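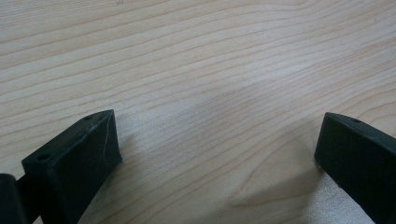
Tabletop with wood grain, Takby family photo project.

Progress report, July
To: Fionnuala Cullinane, Hemico small grants
From: Babita Garg, Takby

The grant pays for staged photo sessions with local families, with children shown flying, shrinking or walking on the ceiling, and a free print for each household. We have now finished the outdoor half of the program.

Sessions. We planned 50 family sessions for the year and have completed all of those set for the spring and early summer. Most used the garden behind the Sachdeva hall. Two were moved inside on account of wind and will be redone if the families want it. The most requested setup is still the broomstick jump, followed by the umbrella.

Safety. No child is lifted by anything. They jump from a low box onto a mat, or lie across a stool that is removed in editing. A parent stands within reach the whole time. We had one scraped knee in June, which was written up and sent to you that week. The box now has a rubber top.

Editing. This is where we are behind. Removing a stool from a picture with long grass in it takes much longer than I allowed for, and nine families are still waiting for prints. I have told them to expect these by the end of August. For the fall we will put down a plain sheet under the stool, which cuts the work per picture by more than half.

Spending. We have $911 left in the materials line. The mats came in under budget and the printing went over after Getar raised its price for the large size. I would like to move part of the mat money to printing and need your approval in writing before I do.

Next period. Indoor sessions start in September. These will be tabletop scenes, with children made to look a few inches tall beside cups and books. Older children will be able to do some of the editing themselves. I still need a second lamp and a date for your visit. Mornings before 11 are best for us.

Babita Garg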